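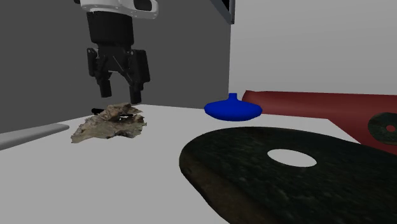

One reader wrote in to ask why anybody would pay for simulation seats before the arm is even on order, when that same money could go toward a better gripper. Fair question, and the whole page is kind of my answer to it. Short version - sim first, purchase order second. Long version below, typed fast, sorry.

How to budget for a first pick-and-place cell without buying the wrong stuff

Before you start
You need a list of the objects you want picked. Real sizes, real weights. Not "small parts". Also the table size, the ceiling height if you plan to hang the arm from overhead, and whoever signs the checks on your side.

Step 1. Pick objects that will give you trouble
Don't test on neat cubes. Go for something ragged with no flat sides, something round and smooth with a narrow neck, something wide and flat with a hole through it. A parallel-jaw gripper treats those as three very different jobs. The flat ones are where budgets go wrong: if the outside is wider than the jaws open, you're grabbing the rim or going in through the hole, and finger length suddenly matters.
We ran 11 objects. Five would of been enough to settle the gripper question.

Step 2. Load them into a simulator
Scanned meshes are fine. Rough edges fine. Check the scale though, a mesh that comes in at the wrong size wastes a whole afternoon (ask me how I know). We rented seats from Trutinon by the month, no annual deal. Get the monthly price in writing.

Step 3. Try the gripper before you price it
Put the gripper model over each object and look at three things.
Jaw opening vs. widest part you need to grab.
Clearance to the neighbors when the fingers come down.
Whether the wrist hits anything on the way in.
Write down every fail. That list is your spec sheet.

Step 4. Get quotes
At least two. We asked Tuvholm and Sotiropoulos for the same arm class and the same reach, and sent both the fail list. Ask for these as seperate lines:
- arm and controller
- gripper
- spare fingers
- mount or overhead frame
- cables, e-stop, guarding
- install and training
If it comes back as one lump number send it back. You can't compare lumps.

Step 5. Add what the quote leaves out
Power drop. Air, if the gripper needs it. Table. Lighting if there's a camera. Shipping on the mount, which is heavy and nobody's favorite line. Somebody's hours to set it up - ours came to 6 weeks part time, put that in as money.
Then hold back 11 percent on top for fingers and brackets. You will redo the fingers.

Step 6. Time the order
Lead times first, then your budget date, then work backward. If your fiscal year closes in June, quotes should be in hand by April. Most quotes we got were good for 30 days and then the price moved. Pravton would extend theirs if asked, so ask.

Step 7. Keep the sim running after you order
Keep one seat till the arm ships. New part shows up, drop it in, see if the jaws still fit. Cancel after that if you're not using it.

Spreadsheet template coming when I get to cleaning it up.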